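News > Research > Household automation

Cillness reports method for object search across simulated rooms

Reading time: 2 minutes

Karanov has released results for Cillness, a method that lets a household robot search for small objects across several rooms without a prior map. All tests were run in simulation, with kitchen and bedroom layouts generated from one set of furniture and surface textures.

The method ranks surfaces by how likely they are to hold the target, then updates the ranking after each view.

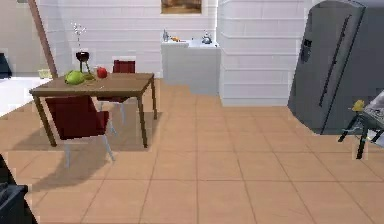

Simulated kitchen with a red apple on the dining table.

Cillness was tested in 64 layouts with 10 target objects. It needed 23 per cent fewer views than the baseline planner to find a target. Patterned fabric remained the hardest background — dark targets on beds accounted for most of the missed detections.

"The ranking step is cheap to compute," said Waqas Siddiqui, who led the work. "The cost is in the repeat views, and we have cut those." 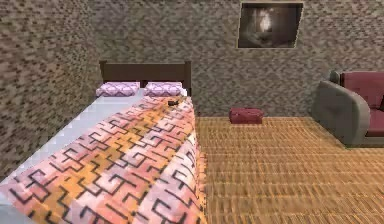

Next steps

Mortimer Montoya will lead trials on physical hardware at the Sorkisgate site from March, using five furnished rooms. The layouts and scoring code will be released with the paper.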